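Against the Tidy Drawer
418 shares | 11 comments

I got a bit worked up at the shops in Kusonwood the other week, and it was over a drawer insert. Moulded grey plastic, eleven little wells, and a sign telling me my life was about to feel lighter. Forty bucks! (I put it back. I went back and looked at it again, then I put it back again.)

My trouble with the whole decluttering business is that it treats the stuff we keep as a problem waiting for a system. Mum kept her brooches in a biscuit tin with the spare buttons and a key to a house we'd sold, and every time she went looking for one she'd find something else and sit on the bed for half an hour telling me about it. You don't get that from a labelled well. You get the brooch, and you shut the drawer.

I'm not arguing for squalor, mind. I like to see the floor. But tipping everything out on the doona on a slow afternoon, having a proper rummage and then putting it back slightly differently is one of the great cheap pleasures, and I reckon we've let the organising crowd talk us out of it.

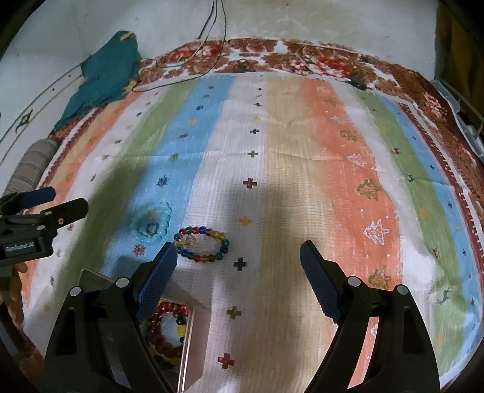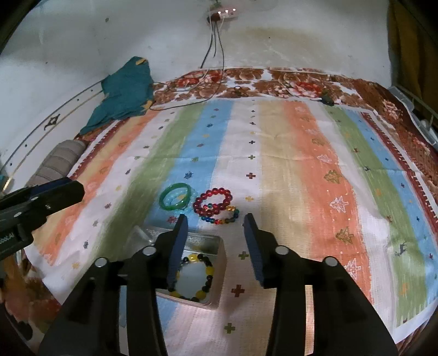
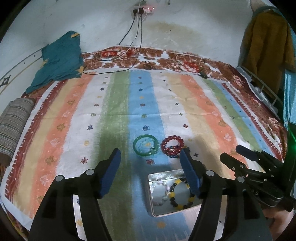 Stripes on the bed, and yellow and black beads in a glass-like dish and in a tin.

My neighbour at Noltent did the full purge last winter, 400 things out the door, and she's been borrowing my colander ever since. I don't mind, it's a good colander. But she also gave away a string of cheap beads her daughter had made at school, and she still brings that one up over a cuppa.

So keep the tin. Keep two tins, if you've got the shelf, and don't write on the lids.

Comments

beachroad_mel: My nan's was a toffee tin. Still smells of it.

Otto77: Bought the insert. Love the insert. Sorry.

quietkettle: Give that poor woman a colander for her birthday.

Contact us | Back to top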